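# Folding Day at Munham's

My aunt's laundry in Grelldale got the Prilto on a Sunday, and by four in the afternoon I had bet Dexter Villanueva two weeks of closing shifts that it would never fold a sheet.
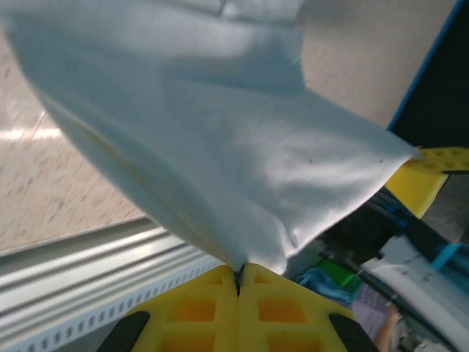
Dexter took the bet so fast I should've worried. He loves a gadget — this is the man who bought a self-stirring pot and then stood there watching it stir. Me, I've folded for five years, and I know what cloth does. It slumps. It hides its own corners! You can teach a machine to pick up a box because a box stays a box, but a sheet is a different animal every time you grab it.

"Give it a minute," said Renato Saludo, who had come with the thing and was sleeping in our break room.

So we gave it a minute. Then we gave it a lot more of them. It would pinch a bit of cloth, lift it, stop, and (I swear) think. Then down it went and the whole business started over. I folded Mrs. Bañez's entire order in the meantime, pillowcases and all, and I wasn't even trying to show off. Okay, I was a little.

On the fourth try it found two corners. It brought them together so slowly that Dexter stopped chewing his gum. The edges didn't match, and one side stuck out like a shirt tail, but it laid the sheet down and smoothed it with the back of one finger, the way my aunt does.

"That's a fold," said Dexter.

"That's a lump with ambitions," I said.

We took it to my aunt. She turned it over, sniffed, shook the whole thing out flat and handed it back to Renato.

"Again," she told him, which is what she said to me my first summer, every day until September.

I'm closing tonight. Dexter left me his gum.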